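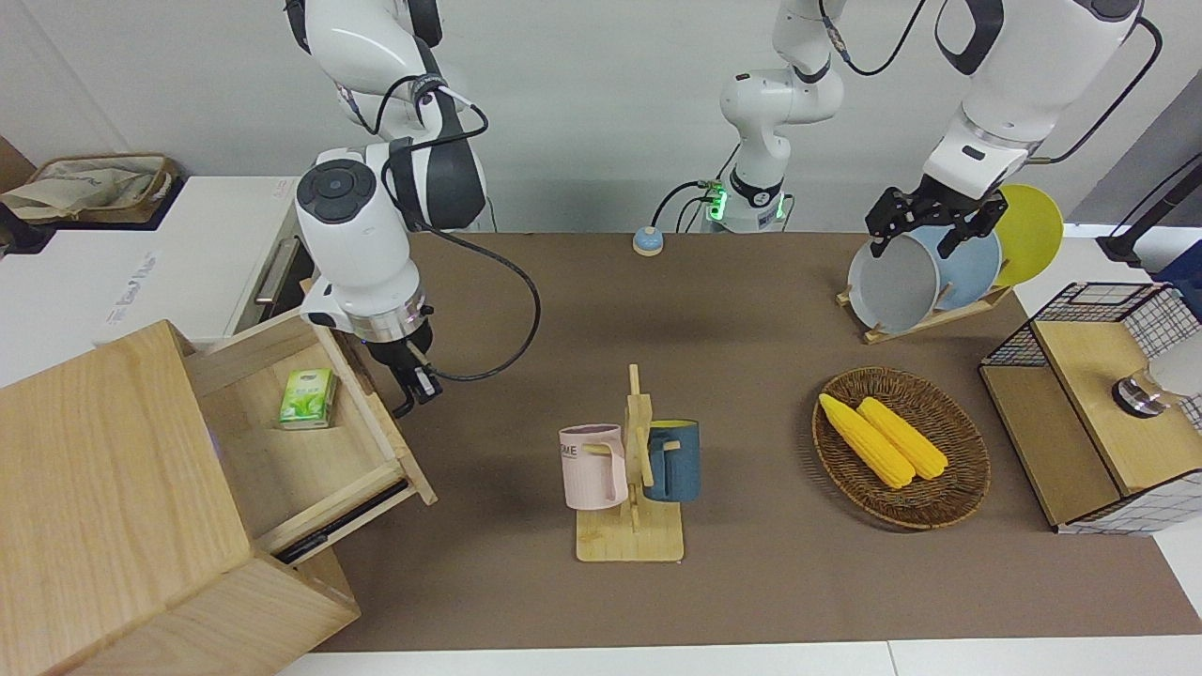 # Collamcombe Table Things

Reading time: 1 min

Notes on the kitchen objects in the Collamcombe set, kept by Bendik Brekke. Sigrun Strömberg chose most of the crockery and would like it known that the yellow plate was her idea.

## What's on the table

- a wooden mug tree with short pegs
- plates in light blue, yellow and grey, plus a grey bowl with a pale rim
- a wooden rack for the above
- a light wooden drawer, home to one green-and-white tea box and a great deal of spare room
- a wicker basket of corn cobs

Labels live in `things.csv`, one row per object. Colour names were argued over for 90 minutes -- "plum" survived, "aubergine" did not.

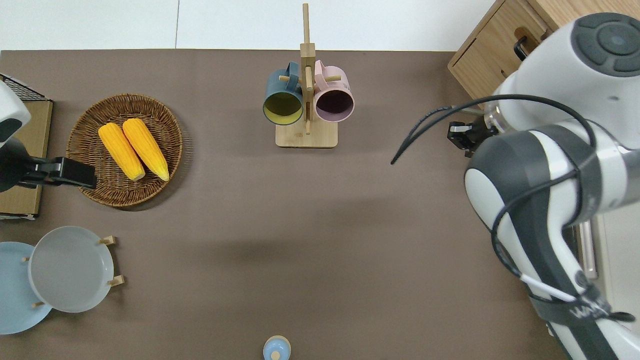 Mugs on the tree, corn in the basket.

## Known quirks

The teal mug is yellow-green inside and is filed under its outside colour. Same rule for the pink one. Release 4 called the rack a "toast holder" in 22 rows; please don't build anything on that.

Corrections go to Bendik. Complaints about the plates go to Sigrun, who keeps them in a drawer.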